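The clock that wasn't telling the time

I promised a few of you that I'd write up the timestamp business once I'd got to the bottom of it, and then April went by in a blur of packing boxes and a cold I couldn't shake. So, finally, with a large mug of tea, here we are. It's long. Skip to the end if you only want to know what I changed.

For anyone new, I look after the replay tool at Gremham. It takes a recording from one of our hand-held grippers, lines up the pictures with the jaw width and the pose of the wrist, and hands the lot to whoever is training a policy that week. We call it Miron, after a cat (not mine, sadly). It's a plain little program and I'm very fond of it.

The trouble began when Maja Piątek sent me a message with a graph in it. She'd been training on a batch of tabletop recordings and her policy had developed a habit of closing the jaws slightly too soon, so that the pads met in front of the object and then nudged it away. She had already tried the sensible things: more data, less data, a different learning rate, a walk round the block. Then she plotted the jaw width against the moment when the pads first touch something in the picture, and the two simply didn't agree. The width was running ahead of the picture by 100 milliseconds, give or take nothing. It was so steady that I felt rather sick looking at it, as steady errors in my experience usually have my name on them.

My first guess was the camera exposure. A lot of our recordings are made in flats with big windows, and when the sun comes straight in the exposure time wanders all over the place, so I thought the stamps might be wandering with it. I spent a whole day on this! I wrote a lovely script that sorted the recordings by brightness and I made a chart with far too many colours, and it showed no relationship whatsoever. Bright room, dim room, same gap. Damian Grabowska was very kind about the chart.

What we did next was go through recordings by hand, which I ought to have done at the start. Bogumił Nowakowski and I took 151 of them between us and stepped through one picture at a time, marking the first contact. Soft objects turned out to be a misery for this. With a hard cup you know where you are, because the edge of the pad and the edge of the cup either meet or they don't. With anything woolly, the fluff gets there well before the thing itself does, and Bogumił and I would disagree by two or three pictures on the same recording. We ended up keeping the soft ones in a separate pile and working out the gap from the hard ones alone.

And the gap came from version 2 of the reader, which I wrote. The old version stamped each picture when it arrived from the camera. The new one stamps it after decoding, when it goes into the buffer, and the buffer waits until it has a small handful before passing them on. The jaw width doesn't go through any buffer at all. I had moved one line while tidying up, I remember being pleased with how neat it looked, and my tests all used a pretend camera that decodes instantly.

So the fix. The stamp is taken on arrival again and carried along with the picture, never worked out afterwards. There's a check in Miron now that compares jaw motion with pad motion in the picture and grumbles if they drift apart. I've also added a slider to the viewer that shifts the width signal back and forth by hand, which Maja asked for and which I've since used more than anything else in there. Old recordings can be repaired with a single command, and Pantelis Kyriakidis has already run it over the first 1,000 without a complaint, from him or from the program.

Maja has started a fresh training run. I haven't heard how it's going and I'm trying very hard not to ask.

The check on soft objects still needs work. It can't decide when contact begins any better than Bogumił and I could, so for the time being it leaves them alone and writes a polite note in the log. If you've dealt with this sort of thing, do leave me a comment.

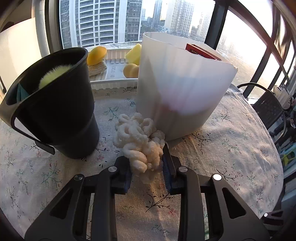 One for the soft pile: blue pads, white fluff, and plenty of sun through the window.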